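Plugs, Adapters and Leads at a Shared Work Table

Project report, Itberg College, Design and Making course

1. Introduction

The Vasar workroom is used by every group on our course, and most of the work in it needs mains power. People bring in lamps, chargers, glue guns and soldering stations, and everything has to be plugged in at the table. The college takes students from several countries, so the plugs are a mixture. Some fit the power strips we have and some need an adapter first.

Our project looked at what happens at the table when people plug in and unplug. We wanted to know how often it is done, what goes wrong, and whether a different layout would make it easier. We did not look at electrical safety testing. That is the job of the technicians, and all the items we used already carried a test label.

The project ran for seven weeks and finished in November.

2. Background

Before starting we asked other students on the course what annoyed them about the power at the tables. The answers were mostly about the same few things. The adapters go missing. The leads get into a tangle, and when you pull one out you drag something else off the table. The power strip moves about when you push a plug into it, so you need one hand for the strip and one for the plug, and then you have no hand left for the adapter.

A few people said that they leave everything plugged in all the time in order to avoid the problem. This means the sockets are full when the next group arrives. The room rules say that the sockets should be cleared at the end of each session, but the rule is on a sheet by the door and is not often read.

We also looked at the product range of one supplier, Echeverría, where the college buys leads and tool storage. The catalogue has clamps and trays for fixing a strip to the underside or edge of a table. We did not buy any of these, but they gave us some ideas for the layouts in section 5.

3. The table

We used one table for the whole project. It has a light wooden top, and we laid a white board over most of it. The bare wood is a similar colour to some of the cable ties and labels that people use, and small things get lost on it. On the white board a dark plug or lead is easy to find. A strip of wood was left uncovered along the far side.

The board also gave us a surface we could wipe down. Pencil, solder flux and rubber marks from the bottoms of the chargers all come off with a damp cloth, although some grey smudges stayed behind after the first fortnight and we stopped trying to remove them. We cleared the board before each session so that everybody began with the same thing.

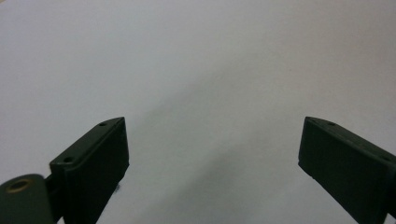

The lighting in the Vasar room comes from the ceiling, and anyone leaning over the table puts their hands and the work into a soft shadow. We had not thought about this when we planned the project. It matters more than we expected when the sockets are facing up, as the slots are hard to see in poor light and people end up feeling for them with the end of the plug. We moved the table once, in the second week, to get it further out from under the shelf. After that we left it where it was.

4. Method

4.1 The log

We kept a tally sheet on a clipboard beside the table. Every time a plug went in or came out of the strip, the person doing it made a mark. There was one column for plugging in directly, one for plugging in through an adapter and one for unplugging. A fourth column was for problems, where people could write a word or two.

The tally sheet relied on people remembering. We know that some marks were missed, mainly at the end of sessions when people were packing up quickly. On Monday mornings we checked the sheet, copied the totals into a spreadsheet and put out a new one.

4.2 The set task

We also ran a set task, so that we could compare layouts with the same things on the table each time. The items were a white power strip with a grey cable, some black plugs on black leads, and an adapter. The person began with everything unplugged and lying on the board. They had to fit the adapter to the plug that needed it, plug everything in, and then unplug it all again and lay it out as it was at the start.

We told people to work at their normal speed. We did not tell them which hand to use or in what order to do things. 20 students from our year took part. None of them had used the layouts before, apart from the loose strip, which is how all the other tables in the room are set up.

We watched and made notes. Our first idea was to time every step with a stopwatch, but the steps were too short and ran into one another, so we timed the whole task only.

5. Layouts

5.1 Loose strip

The strip is placed on the board and not fixed in any way. The cable goes off across the table with whatever slack is left over. This is the normal arrangement and we used it as the starting point.

With this layout nearly everyone turned the strip to suit themselves. Right-handed people tended to put it at a slant, so that they could reach the sockets without bending the wrist. The difficulty came with the spare cable. If it was bundled up, the bundle lay on the board and got in the way, and if it was let out it made a loop that people caught with a sleeve.

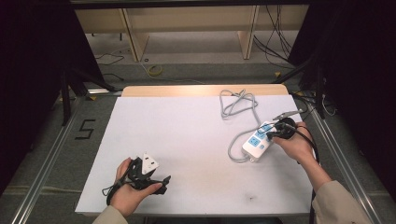

Figure 2. Loose strip layout, with a plug held at the power strip and the adapter in the left hand.

The adapter was a problem of its own in the loose layout. People picked it up early and then kept hold of it while they dealt with another plug. When we asked about this afterwards, most said that they did not want to put it down and have to find it again. Holding it meant that the hand could not be used to steady the strip, and the strip then slid on the board when the plug was pushed home.

5.2 Strip fixed at the far side

Here the strip was held down with double-sided tape near the uncovered wood, parallel to the far side of the table. The spare cable was pushed off the back.

This kept the board clear, and people who were doing other work at the table liked it. It was less good for the set task. The reach was too long for the shorter members of the group and they had to stand up to unplug. The leads also ran forward over the whole depth of the board, so there was more black cable lying about than before.

5.3 Strip fixed at the right

In the last layout the strip was taped down on the right, at the slant that most people had chosen for themselves in the first one. The cable was wound in a figure of eight, tied, and hung below the table on a hook. We added a shallow cardboard tray on the left for adapters.

Left-handed people were at a disadvantage here. We tried moving the strip to the other side for them and the results were much the same as for the rest of the group.

6. Results

The log gave us 571 marks in total for the whole period. Adapters were used in about 40 per cent of the times something was plugged in, which was higher than any of us had guessed. The problems column was used most in the early weeks, when the strip was loose. The most common entries were "tangled", "strip moved" and "no adapter".

In the set task, the loose strip was the slowest for most people. The fixed strip on the right was the quickest. The one at the far side came between them, but the times were very spread out and depended a lot on how tall the person was.

Our notes showed a difference in how the hands were used. With the strip fixed, people put one hand on the lead and the other on the plug, or worked on two plugs together. With the strip loose, one hand was always partly taken up with something else. When the tray was there, the adapter was put down more often between uses. Two people never used the tray at all and kept the adapter in their palm throughout.

Unplugging caused more trouble than plugging in. Some of the plugs are a tight fit in the adapter, and when the lead was pulled the plug and adapter came out of the strip together. They then had to be separated by hand. We saw people pull on the cable to do this, which the room rules do not allow.

7. Discussion

The tape was a weak point. It held on the white board for a few days and then began to lift at the corners, and we replaced it several times. A proper clamp would be better, and it would let left-handed users move the strip over.

We changed two things together in the last layout, the position of the strip and the tray. We cannot say how much of the improvement came from each. If we did the project again we would test the tray with the loose strip as well.

The people who took part were all from our own year and knew what the project was for. A group from another course might have behaved differently. The workroom at the Avholm campus has longer tables and floor sockets, so our results would not carry over to it without more work.

8. Recommendations

Fix one strip to each table at the right-hand side, with a clamp that can be moved.

Tie up the spare cable and hang it below the table top.

Keep a tray for adapters on each table and write the table number on the adapters.

Move the sheet with the room rules from the door to the wall beside the tables.

The technicians have agreed to try the clamps on two of the tables next term. We have left our tally sheets and the spreadsheet in the course folder for any group that wants to carry on with this.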